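6. Setting up the Rotine scale for weighing portions

Read this before you log a single meal. The box says the scale will "transform your eating". It will tell you what food weighs. Anything past that is up to you, and I'd be wary of anyone who says otherwise.

1. Put the scale on a hard, level bench. A tea towel or cork mat underneath will throw the reading off, whatever the quick start card shows.

2. Press UNIT until you see g. Ounces are there if you want them, but Australian nutrition panels use grams.

3. Place your empty bowl on the platform, press TARE and wait for zero. If the display keeps wandering, move the scale away from the fan or open window and try again.

4. Add the food slowly. Below 2 g the display often doesn't register at all, so don't trust it with spices or powdered supplements.

5. Write the number down before you take the bowl off. The scale switches off after 15 seconds and keeps nothing.

Note: Decide whether you're weighing raw or cooked and match it to the entry in your food diary. Rice takes up water and meat loses it. Plenty of the "mystery" calories people complain about come from mixing the two.

Note: The kilojoule button multiplies the weight by a stored figure for one of 50 foods. Those are averages. Estrella Manríquez compared the bread setting with the panel on her usual loaf and stopped using the button. I'd go with the panel too – it at least belongs to the food in front of you.

Caution: Don't use this scale to measure medicines or infant formula.

Caution: If weighing every mouthful is making you anxious, put the scale away and talk to your GP or a dietitian. A gram more or less of pasta isn't worth the worry.

Cleaning

Take the batteries out first. Wipe the platform with a damp cloth and dry it. Never hold the scale under the tap, even though the leaflet calls it "splash friendly".

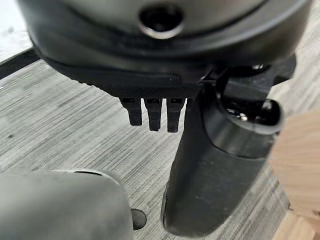
Food left on the platform adds to the next reading if it drops off after you've tared, so check the surface each time. The Rotine platform is smooth, and I'd leave it that way. Stick-on grip pads are sold as an upgrade, but consider the finely textured black plate in the photo, with its three small teeth along the lower edge, and imagine getting dried porridge out of a surface like that. A smooth top needs one wipe. If the reading still won't settle on a clean, empty platform, replace the batteries before you bother with recalibration.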